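Gimumbridge Repair and Swap: June notes

The spring swap brought in 934 items, our highest total so far, and 71 households took part. Most of what came in was kitchenware and children's clothes, with a fair amount of garden stuff on top. Anything left at the end went to the Flermont shop on the high road, apart from two boxes of books that are still in the hall cupboard. If they are yours and you want them back, please collect them before the next session.

Baskets and cane chairs

Blandine Caron is running her mending morning again on Tuesday from 10 am in the small room. She can deal with broken rims, loose handles and gaps in the weave, and she will look at cane seats if the frame is sound. Places are limited to 16 and we already have a few names down. Bring your basket clean and dry, and bring any bits that have come off – she can often work them back in.

Old willow snaps when it is bent dry, so please don't try to push a broken end back through at home. Leave it as it is. The cost is £4, which pays for the willow. Tea is extra.

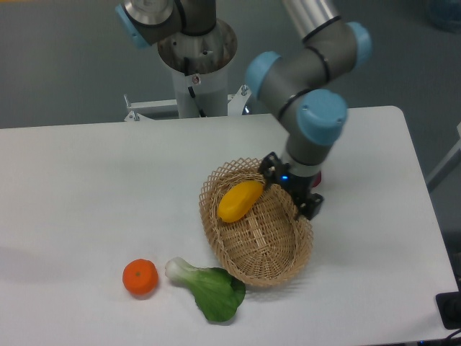

Sewing machines

We now have three working machines for loan, including the old Říha, which has had a new belt and runs well on cotton but still skips on denim. Loans are for a fortnight. Peninah Rugemalira keeps the list and will show you how to thread whichever one you take. Please return them with the foot pedal and the bobbin case. Two came back last month without, and one is still missing.

Wanted

Cotton thread in dark colours, wood glue, fine sandpaper and a decent anglepoise lamp. We don't need any more jam jars. Drop things off at the side door during opening hours, and please put your name on the bag.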